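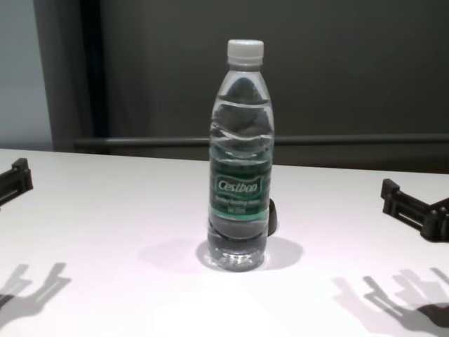
Why Your Body Feels Strange After a Long Flight

Have you ever flown somewhere far away and found yourself wide awake in the middle of the night? Or fallen asleep at lunch? That feeling has a name. It is called jet lag.

Your body clock

Inside your brain, behind your eyes, is a tiny group of cells that keeps time. Scientists call it your body clock. It tells you when to feel sleepy, when to feel hungry, and when to wake up. One full turn of the clock takes about a day.

Your body clock sets itself mostly by light. When morning light reaches your eyes, the clock gets the message that the day has started. When it gets dark, your brain makes a chemical called melatonin, and you start to feel sleepy.

What is a time zone?

The Earth is always spinning. While one side faces the sun and has daytime, the other side is dark. If every place used the same clock, some children would have to go to school at midnight. So the world is split up into time zones. When it is noon in New York, it is only nine in the morning in Los Angeles. That is a difference of three hours.

A jet plane can cross several time zones in one trip. Your watch is easy to change. Your body clock takes longer.

Let's try one

Say you fly from New York to Los Angeles, a trip of nearly 3000 miles. You usually go to bed at 8 in the evening. On your first night in Los Angeles, your body clock will say it is bedtime when the clocks on the wall say five in the afternoon. The next morning you may wake up at three or four, when the rest of the family is still asleep.

Now think about flying home. At eight in the evening in New York, your body may still think it is five in the afternoon. You go to bed, but you don't feel tired at all. Many people find this direction harder. It is easier for most of us to stay up late than to fall asleep early.

Does every long trip cause jet lag?

No. If you fly straight north or south, you can go a very long way and stay in the same time zone. You might be tired from sitting and from getting up early, but your body clock will still match the clocks around you.

How long does it last?

Your body clock moves a little each day. A common rule is one day for each time zone you cross. After a weekend trip, you might be back home before your body has caught up!

What can you do?

Go outside during the day. Sunlight helps to reset your clock.

Eat your meals when the people around you eat theirs.

If you need a nap, keep it short.

Drink water on the plane. The air in the cabin is very dry.

At bedtime, turn off screens and make the room dark.

If you can't sleep, stay in bed and rest quietly, or ask a grown-up to read to you.

Words to know

Body clock: the part of your brain that keeps track of day and night.

Melatonin: a chemical your brain makes when it gets dark.

Time zone: an area where all the clocks show the same time.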